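Fio novo porque prometi: terminei de ler Korkdale inteiro, os seis volumes, e preciso falar disso com alguém que não seja o meu gato 🧵

Pra quem chegou agora: Korkdale é aquele quadrinho da cidade mineira que afunda um pouquinho por ano e os moradores vão construindo andar em cima de andar. Saiu aqui pela Prasska, capa mole, papel meio amarelado (eu gosto, tem gente que reclama).

Comecei pelo volume 3. Sim, eu sei. Era o único que tinha na loja e a capa era linda, com o elevador de carga todo aceso no escuro. Li sem entender quem era parente de quem e mesmo assim fiquei presa até de madrugada.

Aí fui atrás do 1 e do 2 e gente, que diferença faz. A cena da padaria no volume 3, que eu tinha achado só fofinha, vira uma facada quando você sabe o que aconteceu no porão. Voltei e reli na mesma noite.

O desenho muda muito no meio da série. Os dois primeiros têm um traço nervoso, cheio de hachura, quase não dá pra separar parede de gente. Do terceiro em diante abre, respira, entram umas páginas quase vazias. Vi leitor chamando isso de preguiça e discordo com força!

A cor também merece um post. Tudo que está abaixo do nível da rua é num ocre sujo, tudo que está acima é azul frio, e quando uma personagem desce a escada a paleta vai virando quadro a quadro. Demorei dois volumes pra perceber, que vergonha.

Agora a parte chata: o letreiramento brasileiro do volume 4. Tem balão com texto encostando na borda, tem onomatopeia que ficou em inglês numa página e em português na seguinte. No 5 já arrumaram, então alguém reclamou antes de mim (obrigada, alguém).

E o volume 5 é o meu favorito, podem brigar. É quase todo uma reunião de moradores, nove personagens numa sala discutindo se constroem mais um andar ou não. Parece a coisa mais tediosa do mundo e eu roí a unha do começo ao fim.

O final eu não vou contar. Só digo que fechei o volume 6, fiquei olhando pro teto e depois abri de novo nas últimas cinco páginas pra ver se tinha entendido direito. Acho que entendi. Talvez.

Muita gente me perguntou se é parecido com Trallau. Olha, tem o mesmo clima de lugar que não deixa ninguém ir embora, mas Trallau é mais conto de fada, tem bicho falante, tem piada. Korkdale quase não ri. Se você cansou de Trallau no meio, eu arriscaria Korkdale sem medo, a leitura é bem mais direta.

Ordem de leitura, que também perguntaram: vai do 1 ao 6 mesmo, não façam como eu. O especial do farol dá pra deixar por último, ele conta a história da avó e estraga uma surpresa do 4 se você ler antes.

Onde achar: a Durrani tinha a coleção completa em outubro, no fundo, na estante perto da escada. Os volumes 1 e 2 são os que somem primeiro. Em sebo eu só vi o 3, sempre o 3, deve ter tido tiragem enorme.

Ah, e a Prasska falou em reimprimir os dois primeiros com capa dura. Não sei se compro de novo. (Vou comprar de novo.)

Próximo fio acho que vai ser sobre o especial do farol, que merece conversa só dele. Por enquanto ficam duas fotos e eu vou dormir, já passou da meia-noite 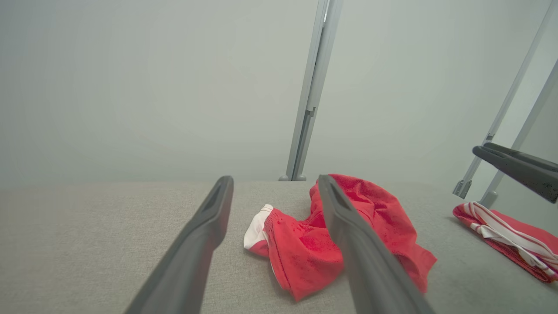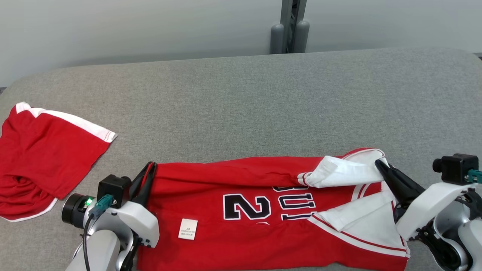
Marina respondeu que o especial devia ser lido logo depois do volume 2, porque a surpresa do 4 nem é tão surpresa assim e a história da avó deixa a reunião do 5 muito mais pesada. E perguntou se a capa dura vai trazer os esboços que saíram na edição original.

Dos esboços eu não sei, a Prasska só falou da capa até agora. Sobre a ordem, vou reler com o especial ali no meio e volto pra dizer, mas a surpresa do 4 me pegou em cheio e eu queria que pegasse todo mundo!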